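Jendileo Wedding Day Timelines

Planned and recorded schedules for wedding ceremonies and receptions, one row per scheduled item.

Maintainers: Nighat Naqvi, Hanne Kokkonen
Last updated: June 28, 2025

Summary

The set holds 1,534 weddings from 69 venues. Each wedding has a planned timeline, as sent out by the planner before the day, and a recorded timeline, as logged by the planner or an assistant on site. Items cover arrivals, ceremony, portraits, cocktail hour, dinner, speeches, cake, first dance and send-off. The main use is studying how delays in one part of the day carry over into later parts.

Source timelines were exported from Skena, the scheduling tool used by the planners who contributed. Guest lists, seating charts, prices and vendor names were dropped at export and are not held anywhere in the project.

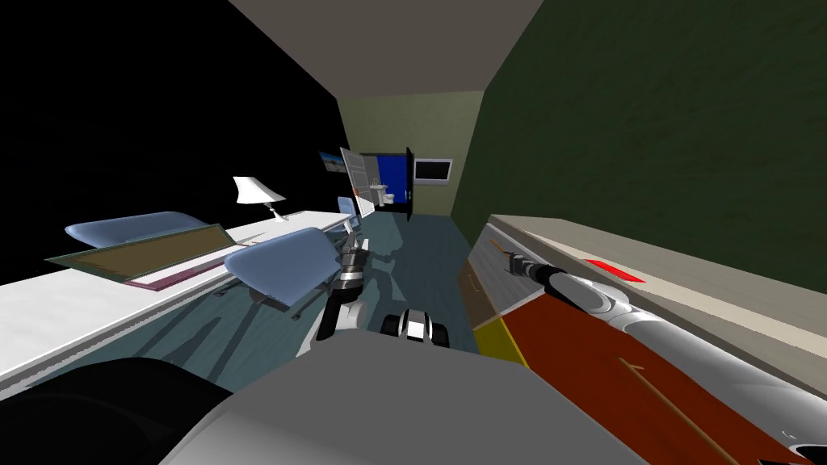 Simulated interior with a long white desk and a table lamp near its far end.

Files

weddings.csv -- one row per wedding
items.csv -- one row per scheduled item, 14 columns
venues.csv -- one row per venue, with type and region
labels.txt -- the nine item categories and their definitions
CHANGES.txt -- release history

All files are UTF-8 with Unix line endings. Times are local to the venue, 24-hour clock. Empty cells mean "not recorded." Zero means zero.

Main columns in items.csv

wedding_id: joins to weddings.csv.
category: one of the values in labels.txt.
planned_start, planned_end: from the last version of the timeline sent before the day.
actual_start, actual_end: from the on-site log.
moved: true if the item changed its place in the order.
dropped: true if the item was planned and did not happen. Bouquet toss is the most common case.
note_flag: true if the planner wrote a free-text note. The notes themselves are not released.

Labeling

Category labels were assigned by Elsa Tuominen and Bethel Abdella, working separately from the item titles. Where they disagreed, Lamisi Eshun picked the final label. Most disagreements were between "portraits" and "cocktail hour," which overlap at many venues. A first look held before the ceremony is labeled "portraits," even when the planner filed it under "getting ready." Multi-day weddings are split by day, and each day has its own wedding_id. Use event_group in weddings.csv to put them back together.
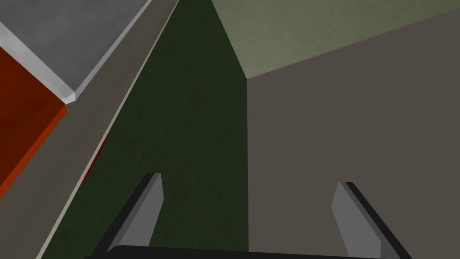
Dinner items need care. Planners tend to log the moment guests are asked to sit and the moment the last plates are cleared, and many logs have no entry for the courses in between. Do not fill the gap by splitting the time evenly across courses. Treat the whole span as one item, or leave the wedding out of any course-level work. The column has_courses in weddings.csv marks the ones with usable course times.

Speeches are also uneven. Some planners log each speaker and others log the block. The column speech_unit gives "single" or "block," and the two should not be averaged together.

Known issues

Timelines from Saarela, the lakeside venue group, round all actual times to the nearest five minutes. Filter on round5 in venues.csv if this matters.

Weddings that run past midnight have actual_end values smaller than actual_start. The loader script adds a day to these. If you read the CSV files directly, you have to do it yourself.

October is overrepresented. Two of the larger contributors work mainly in fall, and no weighting has been applied.
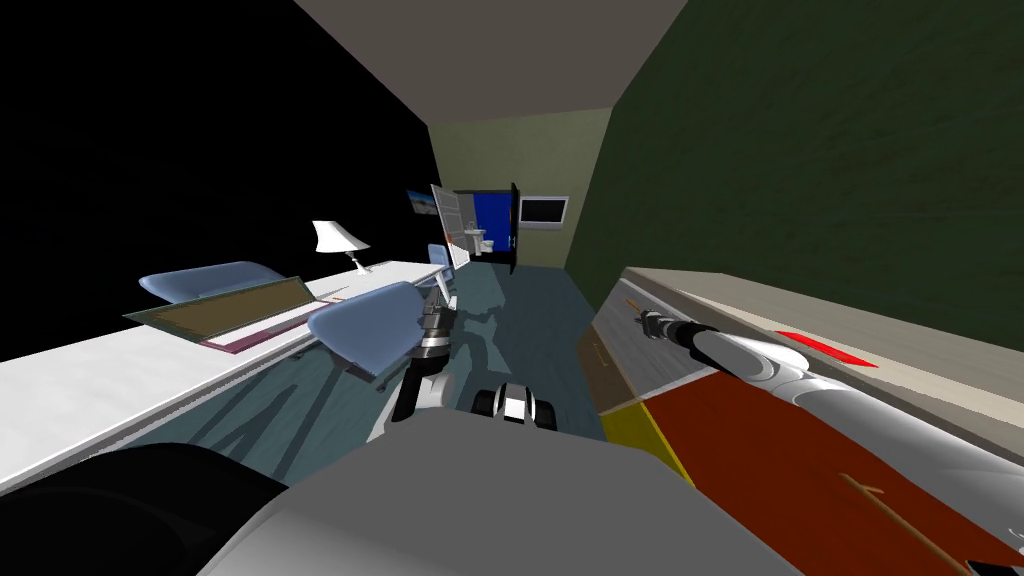 Canceled and postponed weddings are not in the set. A wedding that was postponed and later held appears once, under the date it was held, with the planned timeline from the later date.

Backyard weddings are thin. They appear in venues.csv as type "private" and carry a region only -- no address, no town.

Loading

The reader in the Talex package accepts the folder path and returns two tables, one for weddings and one for items. It checks column names and stops at the first mismatch. Versions before the current release used "toast" in place of "speech" in labels.txt and will fail this check.

Contact

Send corrections to the maintainers with the wedding_id and the row number. Requests to remove a wedding are handled in the next release and listed by ID in CHANGES.txt.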